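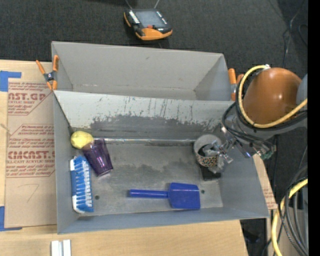
Student Projects: Food and Agriculture Systems

Nitrate Buildup and Lettuce Yield in a Small Recirculating Growing System

Project report submitted to the Clevach Institute, Department of Applied Agriculture

Summary

This report presents the results of a one-term project on nutrient balance in a recirculating system that raises tilapia and leaf lettuce together. The project team compared two feeding schedules and recorded their effect on nitrate levels and on the weight of lettuce harvested. The work was carried out in the Avanau greenhouse under the supervision of department staff.

Background

In a system of this type, fish waste supplies most of the nutrients used by the plants. Bacteria in the filter change ammonia into nitrite and then into nitrate. Leaf crops take up nitrate readily, but a system that is fed heavily may produce more than the crop can use. The surplus remains in the water and must be removed by partial water changes, which adds to operating cost. Earlier student reports from the Avanau greenhouse recorded high nitrate readings late in the term but did not examine feeding as a cause.

Method

Two identical systems were used. Each consisted of one fish tank, one settling tank, one biofilter and one raft bed. Both were stocked from the same supplier, Lyimo Fish Farm, and planted with the same variety of butterhead lettuce on the same day. System A received its full daily feed in a single morning portion. System B received the same daily amount divided into three portions. The trial ran for 9 weeks.

Water samples were taken every Friday before the first feeding. Ammonia, nitrite, nitrate and pH were measured with a liquid test kit. Temperature was logged automatically by a Trestetti controller. Iron was added to both systems in equal doses when young leaves showed yellowing between the veins. At harvest, roots were trimmed and heads were weighed individually.

Results

Total trimmed harvest was 2,452 grams for System A and 2,892 grams for System B. Ammonia in System A rose above the target range twice in the first month, and on both occasions it had returned to range by the next weekly sample. Ammonia in System B stayed within range for the full trial.

Nitrate rose in both systems. The increase was slower in System B during the second half of the trial, when the lettuce was growing fastest. The pH fell gradually in both systems and was corrected with potassium hydroxide and calcium hydroxide on alternate weeks. No fish losses were recorded in either tank.

Discussion

The results are consistent with the view that smaller, more frequent portions allow fish to use feed more completely. Uneaten feed was noted in the settling tank of System A on several mornings and was seldom found in System B. It is likely that this material contributed to the early ammonia readings.

The difference in harvest weight should be read with caution. System B stood closer to the south wall and may have received more light in the afternoon. The team did not have a light meter for the first three weeks and cannot rule out this effect. In addition, with only one system per treatment, no statistical test was possible.

Recommendations

The trial should be repeated with the positions of the two systems exchanged. Light should be measured at raft level from the date of planting. Solids from the settling tanks should be dried and weighed each week so that feed waste can be compared directly. Divided feeding is suggested for the teaching systems in the meantime, provided that staff are available for the midday portion.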